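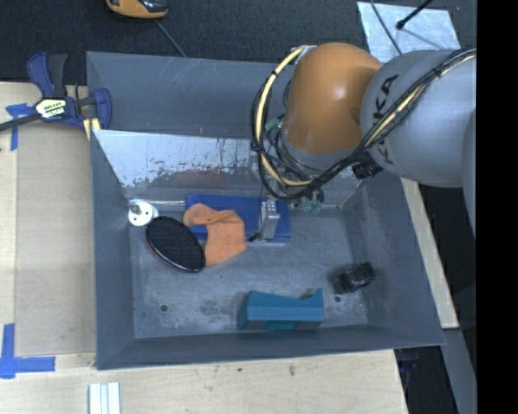 Figura 3. El brazo con la pinza sobre el objeto azul, al fondo del contenedor. El paño naranja cubre la mitad izquierda de dicho objeto.

Mar 21, 2018 | Por Yaneth Tamayo, Olanrewaju Okonkwo y Tirta Raju

4. Anatomía de un fallo que el sistema dio por bueno

Las secciones anteriores presentan el planificador de agarre Haseo en las condiciones en que suelen presentarse los planificadores, es decir, favorables. Esta sección se ocupa de lo que ocurrió en la celda de Maldonado durante la tercera campaña, en la que se programaron 200 ciclos de vaciado y se completaron 103. El resto no se perdió por una avería espectacular. Se perdió por un paño.

4.1. Descripción del incidente

La tarea consistía en retirar objetos variados de un contenedor metálico de paredes inclinadas, sin orden prefijado. En la configuración de la Figura 3 conviven un objeto rectangular y plano, un paño arrugado que lo cubre en parte, un bloque verde azulado en la zona delantera y varias piezas menores, entre ellas un disco blanco en la esquina posterior izquierda. Para una persona, el orden de retirada apenas merece discusión: primero el paño. Haseo asignó al objeto azul la puntuación más alta, atraído por su cara plana, y trató el paño como una irregularidad de la superficie.

En el ciclo 103 el dedo de la pinza descendió junto al borde del paño, cerró sobre tela y objeto a la vez e inició la retirada. El objeto se soltó a media altura y la tela quedó prendida. El sensor de apertura, que mide la separación y carece de opinión acerca de lo que hay en ella, registró un agarre válido. El sistema anotó un éxito, llevó el paño a la zona de depósito, abrió la pinza y regresó con el paño todavía colgando. Acto seguido anotó otro éxito.

La secuencia se repitió durante 30 minutos. En el registro figura como el tramo más productivo de toda la campaña, y así lo recogió el informe automático enviado esa noche a los responsables del proyecto. Recibimos una felicitación por correo, que conservamos.

4.2. Parada y consecuencias

La situación terminó cuando un pliegue de la tela alcanzó el mazo de cables exterior de la muñeca. El aumento de par en el último eje superó el umbral y el controlador ejecutó una parada protectora, única decisión del episodio que no hemos tenido que corregir después. K. Nigam, de guardia en ese turno, encontró el brazo inmóvil sobre el contenedor y el contador de éxitos en verde.

No hubo daños personales. Los materiales se limitaron a una brida partida y a una manguera rozada, que se sustituyó por precaución. Conviene señalar, no obstante, que el umbral de par se había elevado en diciembre para evitar paradas molestas contra las paredes del contenedor. Con el valor original, el brazo se habría detenido bastante antes. La modificación constaba en el cuaderno de la celda con la nota «provisional».

Suscríbase a nuestro boletín y reciba los nuevos artículos en su correo. Puede darse de baja en cualquier momento.

4.3. Causas

Distinguimos tres causas. La primera es perceptiva: el módulo de segmentación Jakside se ajustó casi por completo con objetos rígidos, y una tela apoyada sobre una cara plana le parece una cara plana con mal carácter. La segunda es de verificación, porque se confundió «hay algo entre los dedos» con «hay entre los dedos lo que se pidió». La tercera es nuestra. La lista de objetos admitidos excluía expresamente los textiles, y el paño entró en el contenedor porque N. Giraldo propuso probar qué pasaba y los demás firmantes estuvimos de acuerdo.

Consideramos, a su favor, que el experimento respondió a la pregunta.

4.4. Medidas adoptadas

Se restituyó el umbral de par original. Tras cada depósito, la pinza pasa ahora abierta ante la cámara y el ciclo no se contabiliza si se detecta material adherido. Además, tres éxitos consecutivos sin variación apreciable en el contenido del contenedor provocan una pausa y un aviso al operador. Esta última regla fue la más discutida: el equipo de Vultiscombe, que mantiene el software de supervisión, objetó que penalizaba las rachas buenas. Le remitimos el registro del ciclo 103 y los siguientes.

Queda sin resolver el orden de retirada cuando un objeto deformable cubre a otro rígido solo en parte. Haseo sigue prefiriendo el rígido. Hemos añadido una penalización por oclusión que atenúa el problema con telas grandes y lo deja intacto con las pequeñas, de modo que los guantes siguen excluidos de la lista hasta nuevo aviso. Los valores empleados se recogen en el apéndice B.

Compartido 30 veces | 3 comentarios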